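4.2 Squad age and progression in knockout rounds 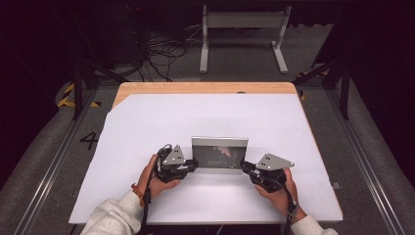

Squad age was taken on the opening day of each tournament and averaged over minutes played, so that a reserve keeper who never left the bench did not pull the figure up. The sample covers 181 knockout matches from 16 regional tournaments. Matches settled on penalties were kept in and coded as draws for the goal models, then as wins or losses for the progression models.

Younger squads did not go further than older ones once seeding was controlled for. The raw correlation reported by Akbari disappears when host nations are removed, and it weakens a good deal even when they are left in. What did hold up was shared club time. Teams whose starting defenders played their league football together conceded fewer goals in the second half, and the effect was strongest in quarter-finals, where the rest period was shortest.

Figure 2. Handling of a small display with paired hand-held grippers, table setting.

Travel made less difference than we had expected. Following Lovberg, we coded each team's distance between venues and the number of nights in its base camp. Neither term was significant in the full model. Camp nights became marginal when the 21 matches played in extreme heat were dropped, but we would not put much weight on that, as the coding of heat relied on local reports of uneven quality — kickoff temperatures were missing for several of the older tournaments.

Substitution timing was coded from match reports by Chaminda Sheikh and checked against the Tulbridge archive, last accessed 9/1/24. Where the two disagreed by more than a minute the archive time was used. Coaches trailing at half-time made their first change earlier in knockout rounds than in the group stage, which agrees with Terkby's findings for domestic cup football. Whether the earlier change helped is harder to say. Trailing sides are weaker on average, and our seeding variable is fixed in June of the tournament year, so it misses any later change in form or fitness. We return to this in Section 5.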